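# About Skedwood

Most laundry and mending services will tell you they treat every garment like their own. We've seen how people treat their own. We would prefer to treat yours a bit better than that, and to be plain about what we can't do.

Skedwood started when Meriem Shawky and Jocelyn Estrella got tired of paying for "fabric care" that came back shrunk. They rented 900 square feet behind a print shop and took in knitwear, mostly sweaters other places had refused. Last year we handled 3040 pieces. We turned away 145, usually for moth damage past the point where a repair would be worth your money.

## What we don't believe in

Fabric softener, for one. We tried a long list of them and couldn't see what we were paying for. We're also doubtful about steam as a cure for everything, and about any label that says "easy care" on a ribbed knit. Dark grays and charcoals get handled on their own here. If a salesperson told you they never fade, ask for that in writing.

Hanging is another sore spot. A heavy knit on a thin hanger grows shoulders it wasn't born with. Ours are folded wide and stored flat, and Vasiliki Liapis will refold yours if you bring it in balled up in a tote bag. She may sigh.

## Who does the work

There are 7 of us. Stella Were runs the mending table and decides what can be saved. Ruby-Lee Lockyer handles intake and writes the tickets, so if yours says "pilling, left cuff, was already there," that's her.

We don't offer same-day service. We looked into it in March and didn't like what it did to the drying times. Drop-off opens at 8 a.m. and closes at 4 p.m. Please check your pockets, and tell us about any stain you've already tried to fix at home, including what you put on it. 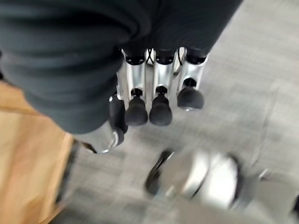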